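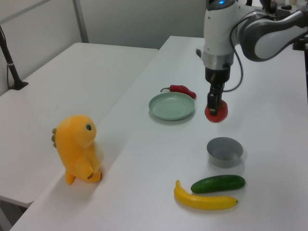
For two winters I have kept a list of the things I do slowly. It started in Fledon, in a rented room above a closed bakery, when I was tired in a way that sleep did not repair. I was reading many essays then about the end of this and the decline of that, and each one left me more informed and less able to wash a plate. So I wrote on a sheet of paper: cut bread, walk to the river, answer one letter by hand. Later I added food that needs attention, and here I think of something round and red like a tomato, held just over a white table. How long can a person look at such a thing? I tried it with a real tomato from the market, and I managed two minutes before my hand went to the telephone.

I am not proud of two minutes. But I want to write about attention in this season, and I prefer to begin with the true number.

The people who write about hard times usually offer us one of two medicines. The first is action: join, march, sign, plant. The second is retreat: turn off the news, buy a cabin, keep goats. I have tried a small dose of both. In July I went to Ninitz, a village of 82 houses, with the idea that I would stay until autumn and become a calmer person. I stayed 13 days. The village was beautiful and the evenings were long, and I carried my worry there in the same bag as my shirts. On the ninth day I found myself angry at a rooster.

What helped me in Ninitz was a thing I had not planned. Every morning there was a bell from the chapel, not for a service, only for the hour, and it was rung a little late. The villagers stopped for it. They did not pray, as far as I could see. A woman put down her bucket, a man held his bicycle still, and when the bell was finished they continued. It took less time than tying a shoe. I asked at the shop what it was for, and the answer was that it was for seven o'clock.

I have thought about this answer many times. I was raised to believe that a pause must earn its place. One rests in order to work, one is silent in order to hear something important. The bell had no such purpose. The day was divided by it, and a person who lived inside a divided day seemed to me less easy to sweep away.

When I returned to the city I looked for my own bell. The church in our street is now a furniture store. I tried an alarm, but an alarm on a telephone is a door, and behind the door are all the messages. In the end I chose the tram. It passes under my window on its way to Livach, and the cup on my shelf makes a thin sound against its neighbor. When I hear the cup, I stop. Sometimes I stop with the soap still in my hands.

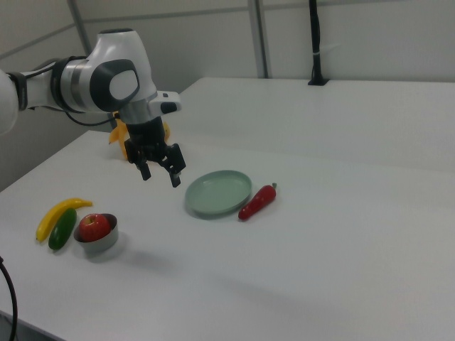
*A gripper waits above the table, near a pale green plate.*

A friend who reads philosophy told me that this is a poor man's version of an old practice, and she lent me a book to prove it. It is called "The Hours of Ivanyshyn," it has over 900 pages, and I have read the beginning and the end. The author believes that despair is mostly a problem of speed. I do not fully agree. Some despair is correct. There are rivers that will not come back in my lifetime, and there are people I will not speak to again, and no bell will repair that. To say it is only speed would be an insult to the ones who lost the river.

Yet I notice that in the slow minute I can hold the loss and the soap together. In the fast hours I can hold neither. I read of a flood, I feel a pinch, and I am already at the next item, with the pinch still in me and no name for it. By evening I have a full day of such pinches and I call it a bad mood.

So my list is still on the kitchen wall, and it has changed with use. I removed "answer one letter by hand," because it made me feel guilty and the letters were bad. I added "listen to the whole song." I added "say the name of the tree," for which I had to learn the trees, and I am still not sure about the one beside the tram stop. My neighbor says linden. I will wait for the flowers.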